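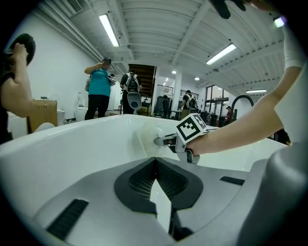

*The bathtub on the main floor at Tama, black faucet at one end. It is still for sale.*

# Urkcombe's best-known bathtub gets another price cut

URKCOMBE, August 2018. The glossy white bathtub at Tama, the home goods store on Hutau Street, has been marked down again. It is the third cut for the tub, which has now spent 16 months on the sales floor and has been admired by almost everyone in town who already owns one.

The new price is $3276, faucet included. Delivery is extra and, according to the store, "worth talking about in person."

Store manager Hortensia Arango said she expected the tub to sell within a few weeks of being set out. It comes from a small maker called Kļaviņa, whose pieces Tama began carrying last year, and it was meant to draw people in from the sidewalk. That part has worked. Shoppers come in and run a hand along the rim, then ask what it weighs.

It weighs 400 pounds before anyone adds water. Arango has learned to say the number early in the conversation.

"You can watch them thinking about their upstairs," she said. "They get very quiet, and then they ask where we keep the towels."

Most of the older houses in Urkcombe have their only full bathroom on the second floor, up a stairway with a turn in it. The first buyer, in February, paid a deposit and got as far as having the hall measured. The deposit was returned. A second buyer had the right kind of floor and the wrong kind of door, and spent two weekends considering a new door before settling on a shower.

Yhon Carhuamaca, who runs deliveries for the store, went out to both houses with a tape measure. He declined to say which was worse.

"The first lady wanted to know if it could go in through a window," he said. "I told her sure, if we make it a different window."

In the meantime the tub has become part of the room, in the way a large object will if it is left alone. It shares the floor with a toilet that has its own modest following, and people who want directions inside the store are sent left or right of the bathtub. Parents have been seen consulting their phones beside it. At least one couple is known to have had a full argument about grout there and come back the next day for the grout.

Arango is strict about one thing, and that is shoes. Customers may get in the tub to try it, and she encourages them to, but the shoes come off first. A card saying so was taped up in the spring and has been replaced twice. The current one reads PLEASE REMOVE SHOES BEFORE RELAXING, and she is not fully happy with the wording.

The finish has held up well under all the attention. Employee Cauã Figueiredo wipes it down before opening, with a soft cloth and plain dish soap, and again after lunch, when he says the fingerprints are at their peak. He has tried the fancier cleaners on the shelf and does not recommend them for a finish this shiny. They leave streaks, and the overhead lights find every one.

Figueiredo has also put in more hours lying in the tub than anyone else in Urkcombe, strictly to answer questions. He reports that the slope is good and the rim is wide enough for a mug. He is less sold on the faucet, a tall black gooseneck that he considers a matter of taste.

"People love it or they ask if it comes in something else," he said. "It doesn't come in something else."

There has been interest since the new price went up. Socorro Muñoz, who is redoing the ground floor of a house near the old creamery, has visited three times and sat in the tub twice. She has a slab floor, a wide back door and no stairs to speak of, a set of facts that caused some excitement among the staff. She also has a husband who would like a linen closet in the same spot.

"We're still talking," she said.

Bok-nam Cha, whose tailoring shop is across the street, hopes nothing comes of it. She has been looking over at Tama's front windows for a year and a half of slow afternoons and says the tub gives her something to report when customers come in for fittings. She has no plans to buy it herself. She prefers showers, and she rents.

Should the tub go, Arango intends to fill the space with vanities, which sell steadily and fit through doors. She admits she priced out a second Kļaviņa tub in the spring, a slightly longer one, and has not entirely put the brochure away. Carhuamaca has asked to be told before any order is placed.

Tama will hold the current price through the end of the month. The floor model is the only one in stock, and it is sold as is, with the drain hardware in a separate box that Figueiredo is fairly sure he can find. Buyers are asked to bring the measurements of their doorways, hallways and any stairs, including the turn. The store does not plan to hold another deposit until Carhuamaca has seen the house.

Anyone wishing to try the tub can stop by during regular hours. Socks are fine.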